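Student Project Report
Who Pays When the Surgeon Leaves Something Behind?
By Alfie Goodall
August 5, 2020

I picked retained surgical items for my project, meaning sponges, clamps and needles that get left inside a patient after an operation. I thought it would be a dry topic. It was the most fun I have had in a library all year!

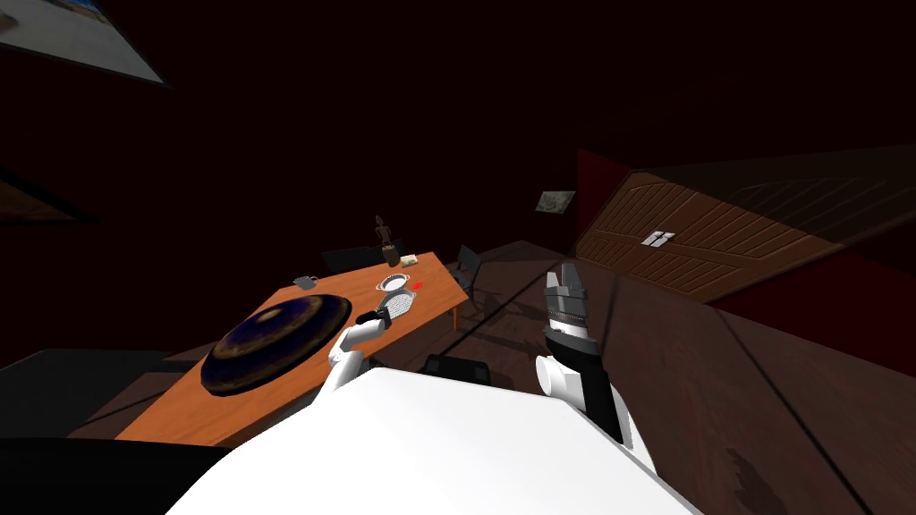
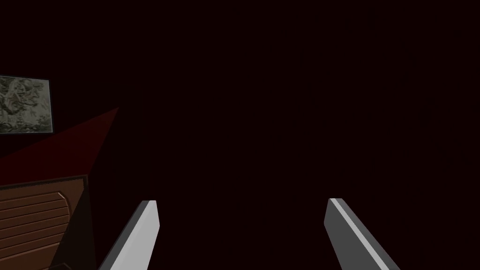
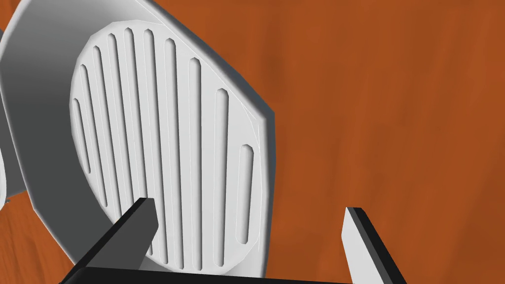 Figures 1–3. Simulated views, all rendered on the same occasion.

What I wanted to find out

My question was simple: if a patient finds out years later that a sponge was left inside, can that patient still bring a claim? Every state sets a time limit for medical malpractice cases, and many patients have no idea anything is wrong until the pain starts or a scan shows it.

How I worked

I wrote a made-to-order case file for a patient at Rotby, a small hospital, and ran it through the rules of several states. Then I read published court opinions until my eyes hurt (78 of them, mostly in June) and sorted them by one thing – when did the judge say the clock started?

What I found

Many states use a "discovery rule." The clock starts when the patient knew, or reasonably should have known, about the injury. Some also have an outer deadline that cuts off a claim no matter what, but then make an exception for foreign objects. I loved this part, because the exception turns on what counts as a foreign object. A forgotten sponge usually does. A device placed on purpose often does not, even if it was the wrong device.

The second surprise was about proof. In most malpractice cases the patient needs a medical expert to explain what a careful doctor would have done. With a forgotten clamp, a court may let the jury use common sense instead. The Latin name is res ipsa loquitur, "the thing speaks for itself," and I have now said it out loud to everyone in my family.

Problems along the way

My first chart mixed up the ordinary deadline and the outer one, so I had to redo 30 rows. I also spent far too long on whether the nurse who counts the sponges or the surgeon who relies on the count should be blamed. Courts go both ways on this – sometimes the answer is both of them, plus the hospital.

Next steps

I would like to add cases about broken needle tips, where the surgeon knows a piece is still there and decides to leave it. Whether the patient was told seems to matter a great deal, and I only had room for two of those opinions.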